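Accessory tray

An accessory tray (also trinket tray, vanity tray or catch-all) is a shallow, open container for small personal items such as bracelets, hair ties, clips, rings and hair bows. It usually stands on a dresser, a shelf or a night table, and is often carried to a bed or a desk when its contents have to be sorted. It differs from a jewelry box in that it has no lid and, in most cases, no fixed compartments.

Form

The common shapes are rectangular, oval and round. A rectangular tray uses the top of a dresser better, while a round one has no corners where dust and thin elastics collect. The rim is raised, normally to the height of one or two fingers. A lower rim lets beaded strands slide out when the tray is lifted, and a much higher one makes it difficult to see what lies near the wall.

Trays are made of wood, metal, ceramic, plastic, or cardboard covered with printed paper or cloth. The inside is often left in one light color, so that dark elastics and small beads can be found quickly, and decoration is placed on the rim. Stripes, chevrons and floral borders are all frequent. Some models have felt glued to the underside, which protects the furniture but makes the tray less easy to wash.

Usual contents

Two groups of things are kept in an accessory tray, and in many homes they are mixed.

The first group is hair accessories. It includes scrunchies, flat and round elastics, headbands, snap clips, claw clips and bows. Bows are the largest pieces and they keep their shape only when nothing heavy is put on top of them. Satin bows crease along the loops. Bows in printed fabric, for example leopard print, hide small creases better and are more often stored under other things.

The second group is light jewelry, in the first place bracelets made of beads. The beads may be round or faceted, pearly or clear, and a single bracelet may have one color or many. Children's bracelets often carry a charm, such as a flower.

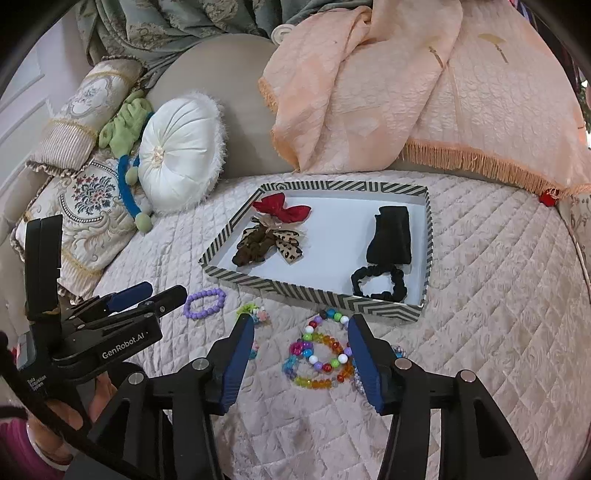 Sorting

Sorting is done on a flat, soft surface. A made bed is a popular choice – beads do not bounce on it, and there is space to spread everything out. A quilted bedspread has one further effect. The stitched lines form shallow hollows, and single beads come to rest in them instead of traveling to the edge. The same hollows can hide very small parts, and the cover should be smoothed by hand when the work is finished.

The usual order is as follows:

1. The tray is emptied completely, or the jewelry is lifted out and the hair accessories stay inside.
2. Bracelets are laid beside the tray and pulled apart one by one. A tangle is opened from the outside, beginning with the longest strand.
3. Elastics which have lost their stretch are put aside, as well as clips with a weak spring.
4. Hair is removed from scrunchies and from the teeth of clips.
5. The tray is wiped with a dry or slightly damp cloth.
6. Large and soft pieces go back first, along the rear wall. Scrunchies and headbands follow, and the bracelets come last.

Opinions differ about the last step. Jana Voß, in her household handbook "The Small Drawer" (Nollodau), recommends to return the bracelets first and to lay them flat on the bottom, so that each one can be seen from above. Nadine Qudah, who taught home economics in Brurnow, preferred to keep the front of the tray for whatever is worn daily, whether it is a bracelet or a hair tie. Both authors agree that beaded bracelets should not be pushed over one another like rings on a stick if the elastic is thin.

Tangling

Beaded bracelets do not knot in the way that fine chains do. They interlock: one loop passes through a second one, and a third lies across both. Faceted beads hold on to each other more than smooth round beads, and a charm with a ring or a hook is the most frequent cause of a tangle that cannot be shaken loose. Pulling is not advised, as the force goes into the knot of the elastic, the weakest point of the bracelet.
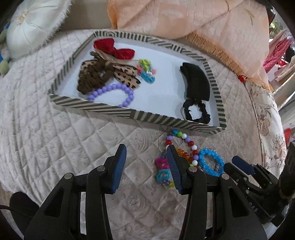 A striped-rim tray with two bows and a lavender bracelet inside, and more beaded pieces on the bedspread in front of it.

Long strands are a special case. If a strand is laid over the rim with one part inside and one part outside, it can pull itself out by its own weight when the tray is moved. It should be coiled before it is put inside, or hung on a hook.

Arrangement by color and by use

Sorting by color gives a pleasant view but is hard to maintain when most of the bracelets are multicolored. Arrangement by use is more stable. School and sports items, mostly plain black scrunchies and headbands, are kept in one half of the tray, and bows and decorated pieces in the other. In shared bedrooms each child may have an own tray, and the trays are told apart by the pattern on the rim.

Inserts are sold for trays that have no compartments. The Nastik insert is a folded strip of card that divides a rectangular tray into halves or thirds. The Najafi insert, also called a finger bed, is a padded roll with slits for rings and is less suitable for bracelets. Small bowls and cupcake cases serve the same purpose.

Capacity

A medium tray holds 12 bracelets in one layer together with four or five hair accessories. Above this number the pieces begin to lie on each other and the tray loses its main advantage, that everything is visible. Owners of larger collections usually divide them between a tray for daily use and a closed box for the rest.

Care

Painted and paper-covered trays are cleaned with a dry cloth. Satin bows are not washed together with cotton scrunchies – the dye of dark scrunchies may go over into the satin. Bead elastic becomes brittle in direct sun, and a tray on a window sill should be moved in summer. Spray and perfume are best used away from the open tray, as they can leave a dull film on pearly beads.

See also

Jewelry box
Scrunchie
Hair bow
Bead stringing
Dressing table

This article was last changed on 21/09/2026.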